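December 9, 2021
by Gwilym Maddocks
Print this entry | E-mail this entry

Up before the alarm again, which my knees did not appreciate, but I had gone to sleep with the timestamp problem and woken up with what felt like the answer, and I wasn't going to lie there and let it leak away. Wrote it on the back of the electric bill while the coffee went through. It said "stamp at exposure, not at arrival, you goose." I have pinned it over the desk.

So, the timestamp problem. I've been grumbling about it in these entries since June, usually under some other name, because I didn't know it was one problem. In June it was "the arm is drunk." Then it was "calibration drifts." Then for a miserable stretch it was "Pemov is bad at corners," and I rewrote half the corner code in Pemov, and the corner code had never done anything wrong! Sorry, corner code. What was wrong is that every picture from the wrist camera was being labeled with the time it reached my program, and the arm's position was looked up for that time, and by then the arm had moved on. The gap was 72 milliseconds. I finally measured it this morning with the arm swinging slowly back and forth past a printed checkerboard, sliding one curve over the other until they sat on top of each other. I could have hugged the plot. It was such a clean offset, the same swinging left as swinging right, just sitting there in the data all this time.

What 72 milliseconds does to you depends on how fast you're going, of course, and that explains everything about how slippery this bug was. Whenever I got suspicious, I slowed the arm down to watch it more closely, and when I slowed it down the error shrank to nothing. Then I'd speed it up again and it would be drunk again. I must have done that little dance more times than I've had hot dinners.

The fix is small. The camera driver already reports when the exposure began, and I was throwing that number away. Now it's carried along with the picture all the way through, and the pose buffer interpolates between the two nearest joint readings, where before it grabbed whichever was newest. I did get caught by the buffer being too short, so that on a busy moment the pose I wanted had already fallen off the end and the lookup quietly handed me the oldest one it had. Quietly! I've made it loud now. If the buffer can't cover the time asked for, it throws an error and the arm stops where it is. I would much prefer a stopped arm and a rude message.

By late morning I had it running against the computer parts, with Plorero doing the planning, and I sat there grinning at the screen like a kid at an aquarium.
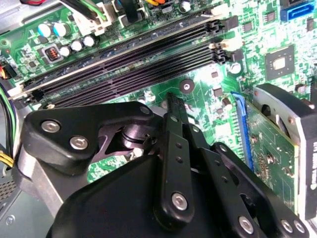
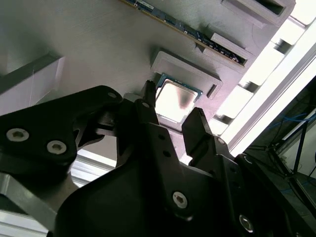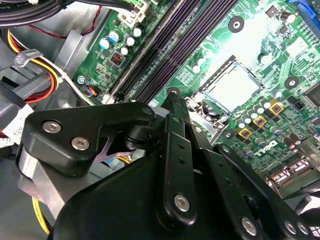

Confidence scores are what I want to get right next, and I have a lot of feelings about them. Pemov gives every detection a number between zero and one, and Plorero has been treating that number as if it meant how well the position is known, when all it says is how sure Pemov is that the thing exists. Those are very different questions. Take the processor sitting in its gray holder: the metal lid is nearly white with reflected light, so Pemov is delighted with it, big bright square, very sure indeed, and yet the edge it picks can wander depending on where the shine stops. The empty CPU socket on the Dell board has the same trouble, with its contact area washed out by the light. And the memory slots have another one again, where the lower ends run out of sight behind my own fingertip, so Pemov knows perfectly well that it's looking at slots and has no business being certain where they finish. It should say so! It should say "I know this line very well sideways and hardly at all lengthwise," and I've started making it do just that.

What that means in code is a covariance in place of a single score. Each detected edge gets its own little ellipse, skinny across and long along, and when two edges meet at a proper corner the ellipses multiply and the result is nice and round and small. When one of the edges is glare or the gripper's own shadow outline, the ellipse stays long, and Plorero can look at it and decide to take another look from a different angle before it commits. I had most of this written last week but there was no point switching it on while the poses were wrong, because being carefully uncertain about a position that's wrong by a whole other error is just decoration.

Masking out the gripper went in this afternoon too. I know where the fingers are, I know the joint angles, I have the drawings -- so the program can paint the gripper's outline over every picture and tell Pemov that nothing inside there counts as scenery. I'd put this off because I thought it would be slow. It isn't slow at all if you draw the outline once for each finger opening and keep it. There's a margin around the mask of 7 pixels, which is pure guesswork, and I'd like to replace it with something I can defend. Before the mask, Pemov had a charming habit of finding long straight edges on the link bars and reporting them as very stable features of the board. Well, yes. Extremely stable. They ride along with the camera.

Lunch was the end of the lentil soup, standing up.

After lunch I did the thing I'd been looking forward to and replayed the whole archive. Every run I've logged has the raw camera stream and the raw joint stream saved next to each other, with the exposure times in the header (thank you, past me, for saving a number you had no idea what to do with). So I could push all 557 logged approaches through the new code without moving the arm an inch. It took the old machine a good long while and it made the upstairs room very cozy. The reprojection error dropped almost everywhere, and the histogram, which used to have a fat hump on the right that I'd been calling "the corner problem," has lost its hump. I printed it out. It's up next to the electric bill.

Almost everywhere, though. There are 2 approaches where the new code does worse than the old, and I spent a happy hour in them. The first had a dropped stretch in the joint stream, so interpolation drew a straight line across a gap where the arm had been turning a corner. I can catch that by checking how far apart the readings are. The second I don't understand yet. The poses look right, the pictures look right, and the slot line jumps sideways by the spacing between one slot and the next and then jumps back. My guess is a plain mix-up of neighbors, since one memory slot looks awfully like the one beside it, and the old timing error happened to be pushing it toward the correct one by luck. If that's so, there may be other runs where luck was doing my job for me, and I want to go hunting. The tracker ought to be holding the slots as a set, with the spacing fixed, and matching the set all at once. Matching them one by one and hoping is how you get hopping.

Wrote to the people at Wibisono about their camera driver, to ask whether the exposure time it reports is the beginning or the middle. It matters a bit! At long exposures the difference is a good slice of the correction I just made. I assumed beginning. I've put the assumption in one place in the code with a name on it, so if they write back and say middle I change a single line.

Also had a go at the viewer. Varnness is my name for the replay tool, and until today it was ugly and I was the only one who could work it. It still is, and I still am, but it has a scrub bar now, and you can drag back and forth through an approach and watch the ellipses swell and shrink over the picture as the view changes. It is hypnotic. You see an edge come out from behind the finger and its ellipse snaps from a long needle to a bead. I lost rather a lot of the evening to it and regret none of it. I'd like to add a second pane with Plorero's plan drawn in, so I can see which wobble in the estimate made it change its mind. At present, I read that out of the log by eye, and the log is not friendly reading.

Plorero itself I hardly touched. The only change was to the rule for replanning, which used to fire whenever the target moved more than a fixed amount. Now it compares the movement with the size of the ellipse, so a small shift in something it knows well will trigger a new plan and a big shift in something it barely knows won't. The arm is so much calmer. All that twitching near the end of an approach, which I'd been sanding down with a filter, was the planner believing every single thing it was told. I took the filter out entirely and deleted the file. Lovely feeling, deleting a file.

To do, while I remember: the check on gaps in the joint stream. The slots as a set. Something better than 7 for the mask margin. Run the checkerboard swing again with the camera at a shorter exposure and see whether the offset moves with it, which would answer my question to Wibisono before they do. Write down the checkerboard procedure properly, with the speed I used, because I won't remember it by next month.

Frost on the skylight when I went to switch everything off. Left the replay machine running on the second bad approach with all the logging turned up.

Filed under: Bench Diary, Robot Software, Seeing and Planning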